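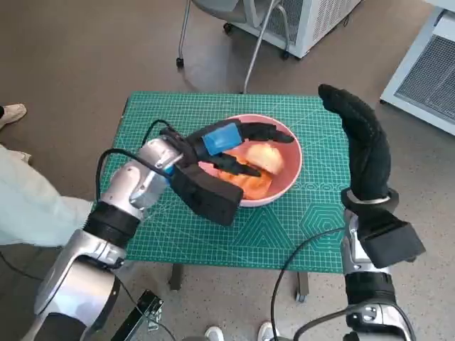
Call for participants: teach a pair of robot hands to handle soft food

Kustlow Lab is looking for 40 people to help with the next round of our study on gentle grasping, starting in May. No robotics background needed, and we mean it! Some of our best demonstrations so far came from people who had never touched a robot before.

Our question is how much a two-armed robot with fingered hands can learn about soft, easily squashed things just from watching people guide it. In the first round we recorded 1,635 demonstrations, mostly fruit in bowls. The policy trained on them bruised far less fruit than our old hand-tuned controller, which made us very happy. What we don't know yet is whether it matters who does the teaching, and that's where you come in.

You'll steer the arms through 30 short tasks (picking up, turning, setting down) with a researcher beside you the whole time. Take breaks whenever you like. Afterward there's a short chat about what felt easy and what felt strange.

You should be 18 or older and able to move both hands comfortably. Left-handers, please write to us, we have only 7 so far!

Sessions are held in the Clunberg building, ground floor. Participants get a gift card and, if they want, a copy of their own recordings.

To sign up, contact Gizella Fekete at the lab office. Questions about the method go to Benedek Szűcs, who will gladly talk about fingertip pressure for as long as you let him.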